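Notebook, May, second entry

Back on the fitted sheet shrinkage question. Hakeck sent over their summary and I have now read it twice. They claim their new cotton holds its size through repeated hot washes, and they say the fit over the corners stays as good as on the first day. I don't buy it yet. The summary gives one average and no spread, and it doesn't say how the sheets were dried, which matters more than the wash in my experience.

Our own run so far: 15 sheets from the Prerach batch, cut along the same grain, washed hot and tumble dried on the middle setting. Marks inked 148 cm apart before the first wash, measured again after each cycle. After 5 cycles most of the shrinkage had already happened, nearly all of it lengthwise. Width barely moved. That fits what we saw with the old Zervas cloth, so I'm not calling it a finding.

Things I don't trust in our numbers:

The ink marks spread. By the third wash they were wide enough that two of us could read the same sheet differently and both be right. Stitched marks next time.

I measured some sheets straight out of the dryer and others the next morning. Cotton relaxes overnight. Those readings should never have gone in the same column, and I've crossed out the mixed ones.

The elastic. Everyone here talks about shrinkage as if the cloth were the whole story, but a sheet that pops off the corner at night may just have tired elastic. We haven't tested that on its own. Hakeck hasn't either, as far as I can tell from what they wrote.

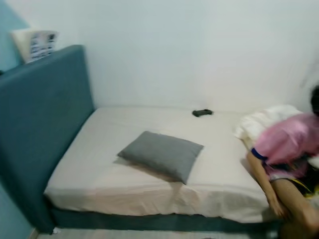
Cream fitted sheet on the mattress, faint wrinkles near the front edge.

A smooth top tells me very little. You can pull nearly any sheet flat if you tug hard enough, and then it looks fine until somebody sleeps on it. I'd like a pull test at the corner instead: hook, spring scale, note the force when the hem lets go. Crude, but at least it gives a number that doesn't depend on who made the bed.

Also the care label. It says 88 percent cotton and doesn't name the rest. If the remainder is polyester, that alone could explain a good part of Hakeck's result, and the "new finish" may be doing very little. Asked Randitz for a fiber check. They say they can do it but want a larger swatch than I'd like to cut — will give them one of the crossed-out sheets.

To do: stitch marks on the next lot. Let everything rest overnight before measuring. Line dry half of them. Ask Hakeck for the raw readings, again. Find out where the good steel tape went, the cloth one has stretched and I don't know by how much.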